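Gripper lets go of mugs halfway to the rack - foam pads to blame?
Home and Hobby Arms > Faults and Fixes
Started 2024-08-07
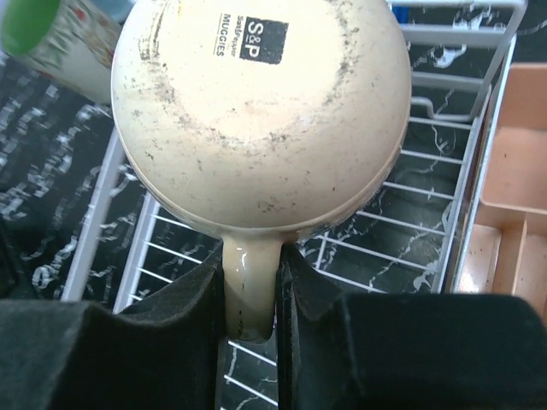
tilosum_tinker
Hi all! Long-time reader, second post. My kitchen arm has been unloading mugs onto the dish rack since June and I love it more than is reasonable. It goes in from above, takes the mug by the handle, carries it over and sets it upside down. 286 cycles without a single drop on the old hard fingers, then I switched to soft padded ones because the hard ones were chipping glaze.

Now I get this: pick is fine, lift is fine, and somewhere in the middle of the swing the force reading falls off a cliff and the fingers OPEN. Not a slip. The log shows an open command. Three mugs gone so far (two onto a towel, one onto the floor, goodbye mug). The controller is a Wegener board running the Imisa motion package, pads are home-cut and glued.

Log from the last one:

close, force reached, hold
lift start
force low
regrip 1
force low
regrip 2
regrip failed, abort, open

Has anybody seen this? I'm having such a good time with this project and I'd like to still own some mugs at the end of it.

grumblebracket
Nice, a log in the first post! Your answer is in the last line. "Abort, open" is the factory fail state on the Imisa package. It was written for people picking up soft stuff at table height, where dropping it is harmless. For anything breakable you want abort to mean stop moving and keep holding. Look under recovery, there's a setting for it.

That doesn't tell you why the force goes low, but it'll save your mugs tonight.

oatmeal_servo
Going to disagree with grumblebracket a bit here. Hold on abort is great for the mug and bad for whoever has a finger in there. I had mine set that way and it pinched me properly, and I couldn't get it to let go without cutting power. (And then it still didn't let go, it's a worm drive!) If you go that way, please wire up a release button first.

grumblebracket
Fair about the button, everyone should have one. But opening at chest height over a tile floor is a hazard too. Broken ceramic on the floor with bare feet walking around is how you end up getting stitches.

oatmeal_servo
Sure, I'm with you on that. I just don't want a new person reading "set it to hold" and stopping there.

pelican_mode
What's the force threshold? When you changed the fingers, did you change the numbers? Soft pads creep. You squeeze, the reading hits the target, then the foam slowly gives and the reading sags even though the mug hasn't gone anywhere. The controller thinks it's losing the part and panics. I went through exactly this with a Daswood gripper and chased it for weeks, convinced it was the wiring.

tilosum_tinker
Oh no. I did not change the numbers. Same target, same low limit, same everything as the hard fingers.

pelican_mode
Then there you go, I'd bet a nice lunch on it. Easy test: close on a mug handle, don't lift, don't move anything, and just log the force for a minute.

tilosum_tinker
Did it! This is so cool to watch. Raw sensor counts, arm parked, mug sitting there doing nothing:

at close: 1,625
low limit, left over from the hard fingers: 1,500
crossed the limit after nine seconds

My swing to the rack takes longer than nine seconds because I slowed it way down to be careful with the mugs. So being careful was making it drop them. I laughed out loud in an empty kitchen.

pelican_mode
Ha! Yes! Beautiful plot, I'm sure. Where did it flatten out?

tilosum_tinker
It lost 154 counts in total and then just sat there, flat as you like. So it ends up a hair under the limit every time, and it's never anywhere near letting go of the mug. I tugged on it by hand and it was solid.

magpie_jig
Don't throw out the friction question yet. A glazed handle is a slick, round thing, and foam on glaze depends a lot on what's between them. Mine did fine all week and then let go of a mug that still had dish soap on it. Totally different failure, the log just showed the force going to nothing in one step. If you lower the limit too far you'll miss that kind.

grumblebracket
Seconding that. Lower the limit, sure, but add a rate check. A slow sag is foam, a sudden step is a real slip. Imisa lets you do both, it's just buried two menus down.

oatmeal_servo
Can I also ask why you're grabbing by the handle? All the weight of the mug hangs off to one side. I take mine around the body and have never looked back.

tilosum_tinker
Mostly space. The fingers are chunky with the pads on and when the rack fills up there's no room to get around the body of a mug. The handle is the one bit I can always reach if it's turned the right way. Also my mugs are all different widths, but the handles are close enough to each other.

oatmeal_servo
OK, that makes sense for a crowded rack. I'd still slow down the wrist turn. With the handle grip the mug wants to roll between the pads when you rotate, and that would put extra work on the foam right when it's sagging.

magpie_jig
I'm on team handle, for what it's worth. Thicker mugs don't always fit my jaws around the body at all.

pelican_mode
One more thing to try before you go deep into settings: pre-squeeze. Close, wait two seconds, top up the force, then lift. Most of the creep happens right at the start, so you get it out of the way while the mug is still supported.

tilosum_tinker
Update after a long evening. Changes so far:

Low limit moved down to 1,350
Sudden-step check switched on
Two-second wait and top-up before lifting
Abort now holds position, with a big release button on the edge of the counter that backs the fingers off (oatmeal_servo, I listened!)
Wrist turn at half speed

I ran 89 picks with mugs I don't care about, over a folded blanket, and got zero aborts. Then I did one with soapy hands all over the handle and the step check caught it and stopped the arm. The mug had slid down a little and it was still hanging there in the fingers. I may have cheered.

grumblebracket
Love it. Try the release button with the main program crashed, too. Mine only worked while the software was happy, and I found that out at a bad moment.

tilosum_tinker
Just tried it. It does NOT work with the program stopped. OK, so that gets wired straight to the board tomorrow and the arm stays off until it is. Great catch!

oatmeal_servo
Good call on leaving it off. Post the wiring when you have it, I'd like to copy it.

magpie_jig
And check the glue on those pads every so often. Mine peeled at one corner and the readings went strange long before I could see anything.

tilosum_tinker
Will do both. Going to sweep under the stove now, I keep finding bits of mug number three.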